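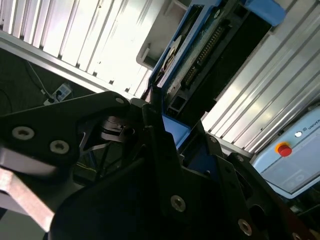
*Reading time: 1 minute*

## Reading a basketball box score

Course notes, Leonie Nolte

A box score is the record of one game in table form. Each player gets a row, each statistic a column. Start with minutes, then points, rebounds and assists.

**Shooting.** Field goals are written as made-attempted. A line of 4-10 means four makes on 10 tries, or 40 percent. Three-pointers are already included in field goals, so don't add them again. Free throws are separate.

**Season averages.** Divide the total by games played – not by games on the schedule. Malte Janssen of Dekley scored 596 points in 40 games, so his average is 14.9.

**Plus-minus.** The score margin while a player is on the court. It depends heavily on teammates, and one game says little.

**Turnovers.** Read these next to assists. A guard with 333 assists and 111 turnovers has a ratio of 3 to 1.

For next session, take the Dekley–Curkley box score and write a four-sentence game report from it. Use no more than five numbers. Check that the players' points add up to the team total before you start writing.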